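Cardboard and Tape: A Cheap Grid Top for a Long Work Table

I've covered a lot of tables in my life. Butcher paper, oilcloth, one very regrettable vinyl shower curtain. What I keep coming back to is plain brown cardboard with tape lines on it, and every time I post about something else I get asked how I do the table, so okay, table post!

You end up with a surface that takes scratches and spills without anyone getting upset, and the grid gives everything an address. When I say "third square over, second row," people put the cup in the right spot.

What you need

Flat cardboard sheets, as large as you can get them. I order the Lukwood flats, but appliance boxes are fine if you cut away the creases.
A roll of dark blue tape (mine is Sustus, 100 feet, and a long table will eat most of it)
Double-sided tape for underneath
A utility knife with a new blade, please, a new one
A long straightedge
A pencil
A damp rag, and a dry one

Step 1: Clean and measure

Clear the table and wipe it down, then dry it. Cardboard over crumbs feels awful forever (ask me how I know). Measure the length at the front and again at the back. Older tables can be a little off and you'd rather find out now.

If there are posts or plates bolted down to your tabletop, decide whether they come off. Mine usually go back on over the cardboard, which pins it down nicely. If they stay put, make a paper pattern of the base first and cut the sheet from that.

Step 2: Lay the sheets

Dry fit everything before you stick anything. I like the seams to land where a tape line is going to be, so the tape hides them and the surface looks like one big piece. Trim with the straightedge, in three or four light passes. One big heroic pass will wander off on you, and it chews up the edge too.

Double-sided tape goes around the outside of each sheet plus a strip or two through the middle. Start at one end and smooth toward the other with your forearm.

Step 3: Pencil the grid

Pick the size of your squares by the biggest thing you'll set in one, then add a hand's width so you can reach in without knocking over the neighbors. They don't need to be perfect squares. Mine are more like rectangles and I call them squares anyway.

Mark both long edges, join the marks with a faint pencil line, and do the short direction the same way. Stand back and look before you tape! I once had a whole row drifting downhill and only noticed at 5 in the afternoon, with the tape already down.

Step 4: Tape it

Do all the long lines first. Stick down one end, pull out more tape than you need, hold it just above the pencil line until it looks straight, and lower it. Don't stretch it, or it'll creep back over the next few days and lift at the ends. Then run the short lines across the top of the long ones and press hard at every crossing with the back of a spoon.

I used the narrow Gumudex tape on my first table and the lines disappeared as soon as there was anything on them. Go wide and go dark. Blue on brown reads well even from the far end.

Once it's down you can start using it right away. I put things inside the squares and keep them off the lines, like the little white cup with the green stuff in it, which has its own square just under a blue line. Small cups are great on this surface, by the way, they don't skate around the way they do on bare laminate.
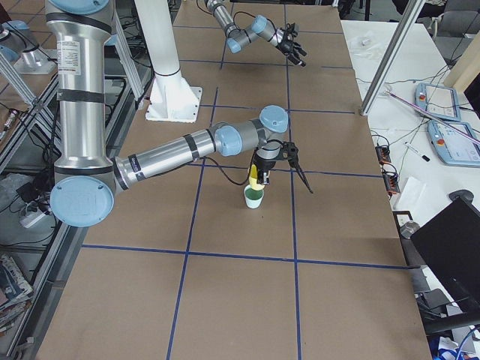
Step 5: Keep it decent

Spills: blot, don't rub. Rubbing turns the top layer of paper into little gray worms. A stain that's dry and flat can just stay there.

Lifting tape: peel back to where it's still stuck, cut there, and patch with a fresh piece. Overlap it by 2 inches.

Dents: leave them, unless a cup won't sit level. In that case cut out the entire square along the tape lines, drop in a new piece of cardboard the same size, and tape the four sides again. This is my favorite thing about the grid, to be honest. I've swapped single squares on the Dovhaniuk table more times than I can remember and the rest of the top is still original.

Sticky patches: a dusting of cornstarch, wait a minute, brush it off.

I redo the whole thing when the corners start to go furry, usually in June, when I can have the windows open and the old sheets can go straight out to the recycling. Pull the tape off first. It comes up much easier on a warm day.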